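From: Nazanin Bakhtiari
To: makers-mail
Date: August 12, 2024
Subject: Re: [makers-mail] big light boxes, who is paying for the air

Quick one between jobs, sorry for the mess. Replying to Manouchehr first, then the rest of you who wrote to me off list. Please write ON list, half of you asked me the same thing.

Manouchehr Zamani wrote:
> Got my Luvero statement for the month and nearly fell off the stool.
> Same stock as always, same boxes, same customers more or less, and the
> bill is $428. I thought they had charged me twice. Called them and the
> guy said "volumetric" four times and then put me on hold. Is this the
> new rate card from January finally catching up with me? I sell light
> things! That was the entire idea of selling light things. Also does
> anyone still buy from Janitz or did everyone move?
>
> Manouchehr

Yes it's the January card. They used to weigh it and that was that. Now they weigh it AND measure it and bill whichever comes out worse for you. For people doing jewelry or soap nothing changed so they didn't notice. For anyone doing hollow stuff, lampshades, hats, baskets, papier mache, it's bad. You are paying to truck air to other people's houses.

The divisor is on the back page of the card, small print, under the bit about Saturday pickups. Length times width times height, divide by that. If the answer is more than your scale says, that's your weight now. They round every side up too. So a box that is a hair over on one side goes up a full inch on that side. I lost a lot to that before I got the tape measure out and checked my own boxes against what the label on the flat says. Bulge counts. Tape over a bulging lid and they measure the bulge.

Wicker is about the worst case I can think of, you can't squash it, you can't fold it, all inside and no weight.

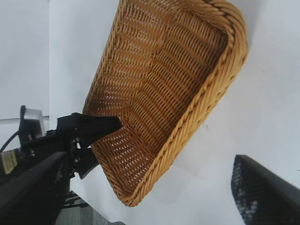
Liviu Nedelcu wrote back that he just stopped offering the big sizes by mail altogether, pickup in Pirach or nothing, and that he lost fewer sales than he was afraid of. The ones who really wanted one drove over. The ones who didn't bought a small one. Worth thinking about if you're near enough to a town for that to work. I'm not.

OK so what I do now, in the order I did it, not the order that would of made sense.

1. Sort your stock by shape and forget weight. I had everything in weight bands in the Uibo shop settings because that's what the setup screen pushes you into. Took them all out. Made shipping profiles by box instead. Small box, long box, big box, flat. Every listing gets one of those and nothing else. It took me most of a Sunday and I had to redo it because Uibo doesn't save a profile if you leave the handling field blank, it just shows you a nice green tick and throws it away. So put a zero in there.

Check the old listings too, the ones marked inactive. If you reactivate one it comes back with the old band and you'll only find out when somebody far away orders it.
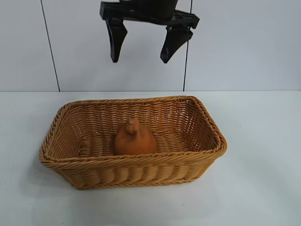
2. Nest. If you sell anything in sizes, sell the set. A set of three goes in the same box as the largest one, same charge. I priced the set so it's clearly the better deal and put it first on the page. Sheet of tissue between each so the rims don't rub. Don't jam them, people need to be able to get them apart without a fight, I had one come back with a cracked rim from a customer who used a shoe.

3. Put something in the hole. If the thing is hollow and you're already billed for the space then whatever goes inside rides free up to the billed weight. Bazaar tea towels, candles, whatever you've got in the shop that's small. I have a tick box at checkout now, "add to the inside of my order, no extra shipping." Best thing I did all year and I nearly didn't bother.

4. Cut your boxes down. A box knife and a straightedge, score all four corners, fold the flaps down lower. Ugly for the first few, then fine. Don't do it on the double wall ones, you'll be there all night and they spring back.

5. Ask for an audit. Luvero has a form, it's not on the site, you have to ask the depot for it. Send in the measured dimensions of anything you think got scanned wrong. Clem Whitcombe got $89 back on one month, all from parcels where the scanner read the tape handle or some loose strapping as part of the box. You have to file within seven days of the statement so Manouchehr, do it TODAY, don't wait for them to call you back.

About Janitz. I still buy from them. They're slower than they were and the minimum order went up but the board is decent and they'll cut to your size if you take a full pallet.

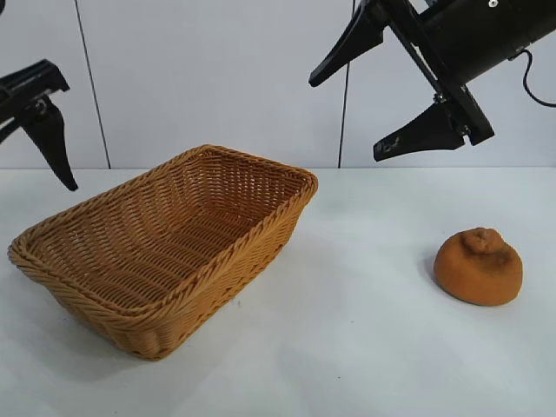

Which brings me to the thing I wanted to ask everyone anyway, if we went in together on a pallet we could get one custom size that suits most of us. Janitz quoted me $851 for the pallet, delivered to one address, no split deliveries. I can take it here if people can come get theirs within a couple of weeks, my garage isn't huge and there's a car that has to live in it.

What I need from you is the outside size of the thing you mail most. Not the biggest thing you make! The thing you mail most. Measure at the widest point, handles up if they don't fold. Inches. Put it in the subject line if you can so I don't have to dig through.

Bahman Kazemi already sent his and it's almost the same as mine so that's two of us. If your stuff is way off from everybody else's I'll say so and you can skip this one, no hard feelings.

Also someone asked about mailing in bags in place of boxes. I tried it with the soft stuff and it's fine, hats too if they're felt. Rigid things no. The sorters at the depot stack whatever they like on top.

And for anybody redoing listings while you're in there, get one plain view of the inside up on the page. I get a lot fewer "will my such and such fit in it" emails.

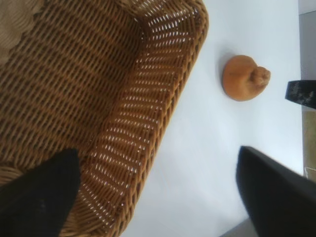
Wicker basket, inside and rim.

Sizes by the end of the week please, I'll order as soon as I have enough of you. Manouchehr, the form. Call the depot, ask for the dimension audit sheet by that name, they pretend not to know if you call it anything else.

Have to run, dryer is beeping

Nazanin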